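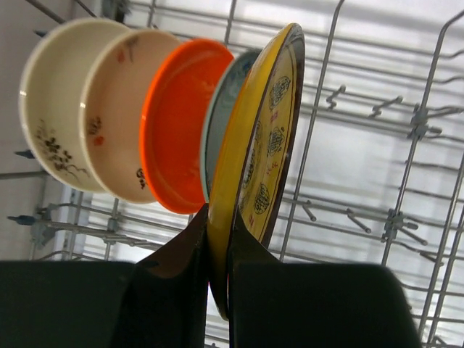

Fulbridge to offer rebates on water-saving dishwashers

By Agustina Orellana
Nov 21, 2020

Households in Fulbridge will be able to claim $100 back on a new water-saving dishwasher starting in January, the town water office said.

The program has money for 3000 rebates and is open to renters as well as owners – renters will need a signed note from the landlord. It covers machines bought from any store, as long as the model is on the office's approved list. 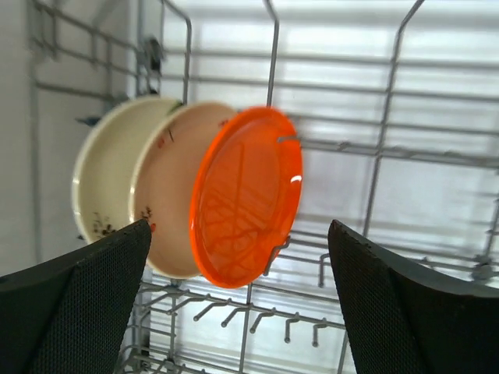
Page 2

The town draws most of its water from Wellar Reservoir, which dropped over a dry summer. Lawn watering limits brought in then are still in force on the east side. The office wants to cut household use before next summer and has already replaced the old main under Figueroa Street.

Residents are also being asked to scrape plates instead of rinsing them and to wait for a full load.

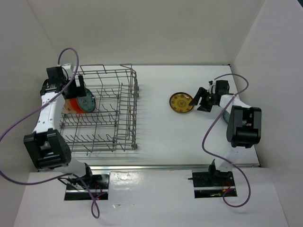
Plates and a wire dish rack.

Each address can claim one rebate. Forms will be at the water office and the library, and must be turned in within 40 days of purchase with the original receipt. 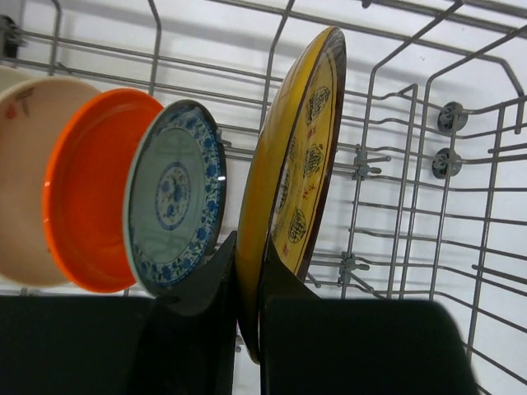 Last updated 4:15 p.m.

Old machines can be dropped off free of charge at the Drustska Road recycling yard. The yard will not take refrigerators under the program. Checks will be mailed to the address on the water bill.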